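# Small Café, Regular Guests: a Study of Flavinier

Zodwa Naidoo and Ayman Matar
Sat 30 May

## 1. Why we chose this café

Flavinier is a small café that serves breakfast, soup and cakes. We wanted to learn why people return to it when there is a cheaper coffee chain, Trudelora, on the same street. Our teacher advised us to keep the question narrow, so we looked only at weekday mornings.

## 2. How we worked

We gave out 161 paper forms at the counter and received 124 of them back. We removed the forms with no answer to the main question, and 106 remained. We also spoke with the owner and with two of the bakers. We visited on 3 mornings and wrote down what we heard people order.

The form was in English only. Some older guests asked us to read it to them, and it is possible that this changed their answers a little.

## 3. What the guests told us

The most frequent reason for coming back was the almond roll. We had expected the coffee. The second reason was that the staff remember the order. Price was mentioned seldom, and mostly by students.

Several guests complained about the waiting time before nine o'clock. The owner knows about this problem. She told us that the Bellini coffee machine is old and makes only two cups at once, and that she hopes to replace it in July.

The quiet back room was less popular than we thought. Guests with laptops liked it, but families prefer to sit near the window, where one can see the bread coming out.

## 4. Limits of the study

We did not ask guests of Trudelora, so we cannot compare the two places fairly. Weekend guests are also missing. If another group continues this work, we recommend to begin with them.
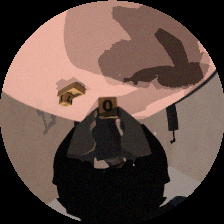
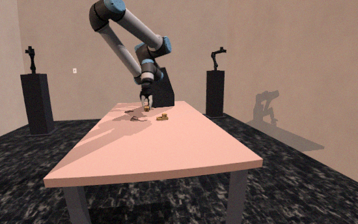 *Pictures: computer renderings, Hideck.*

## 5. Thanks

We thank the owner of Flavinier for her patience and for the soup. The empty form and the table with all answers are kept in the class folder under both our names.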